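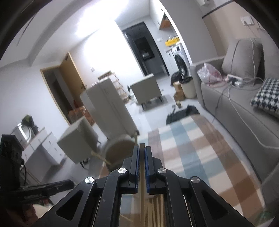

**Hnat_P** wrote:
Disagree with the OP on this one. If you write "re-zero the fingers every 100 episodes" into the rules, people will do it at 100 and ignore a pad that started peeling at 40. I'd rather have a pad check at every break and leave the number out.

**mthibodeau** wrote:
Ha, I knew you'd say that! I've been on the Vamodo home set since December and we tried it your way first. Everybody's idea of a pad check was different (mine was basically a glance, oops). With a fixed number at least I can look at the log and see who skipped it.

Thin stuff is where it bites, by the way. A mug forgives you, a skinny wooden stick doesn't. If the pads don't meet square it rolls and you get a junk grasp that still looks fine on playback.

**Hnat_P** wrote:
OK, but that's an argument for testing on a thin stick, which I'm all for. Put that in the rules and I'll sign.

**hema.k** wrote:
Can we also talk about rooms? The Kuzmenko draft says clear the floor before you start, and I really don't like it. People live with rugs and cables and bags on the sofa. If we tidy all that away, we're collecting 2000 episodes of a showroom. My vote is move trip hazards out of your walking path, leave everything else alone, and get the resident's okay for anything with a name or address on it.

**mthibodeau** wrote:
Yes to the last part. Not sure on cables, though. I caught a foot in one while holding the gripper and I'd rather lose a bit of realism than a tooth.

**hema.k** wrote:
On the floor, sure, move them. On the sofa they stay!

**V_Panasiuk** wrote:
I'm editing the draft tonight, so: stick test at the start and every 100, pad check at breaks, cables off the walking path only. Hnat, send me your wording for the stick test, and please keep it under a page this time.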